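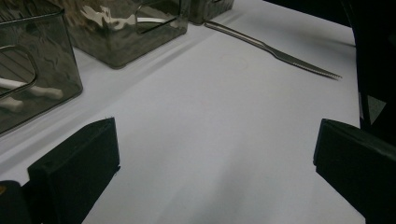 20 February 2025

Bathroom cupboard, second shelf. Everything came out last night and went into piles on the bed, so this morning was only the sorting. The grey tinted bins from Norura are the ones with a cutout handle in the side. I had wanted fully clear plastic, but the smoky colour hides dust and you can still tell what is in them without a label, more or less. They show every reflection from the ceiling light, which makes the contents harder to read on a white surface than in the cupboard. Noted for the kitchen order.

Internal depth of the shelf is 449 mm measured at the left wall. The right wall is a few millimetres less and I did not bother writing it down. The bins go in lengthwise with the handles facing out. Tried them crosswise first: the door fouled on the hinge side.

Cotton buds. Found a box of 300, opened, and under the sink a bulk box of 1,000 from the chemist in Utthorpe, also opened. Mei-kuen Wu says she bought the second because she could not find the first. Reasonable. One bin is now for buds and nothing else, lying flat along the bottom. Standing them up looks tidier but they fan out when you take a few and then you are picking them off the tiles.

Dental things get their own bin. Plasters, tape and the thermometer in another. Threw out 12 tubes and sachets past their date, the oldest being a sunscreen from the Stidosside trip that had separated completely. The burn gel expires in November, so it stays at the front.

Shelf liner: the ribbed offcut from Chiu is too stiff and curls at the corners. Weighted it overnight with the dictionary — no change. Will try the hair dryer on low.

Hui-mei Tsai rang at lunch about the spare room and I told her the same bins would fit her wardrobe shelf if it clears 160 mm in height. She is going to measure.

Still to do: third shelf, towels, and the basket of hotel soaps. Washed the empty bins in lukewarm water with a drop of detergent and dried them with a soft cloth. Paper towel scratches them.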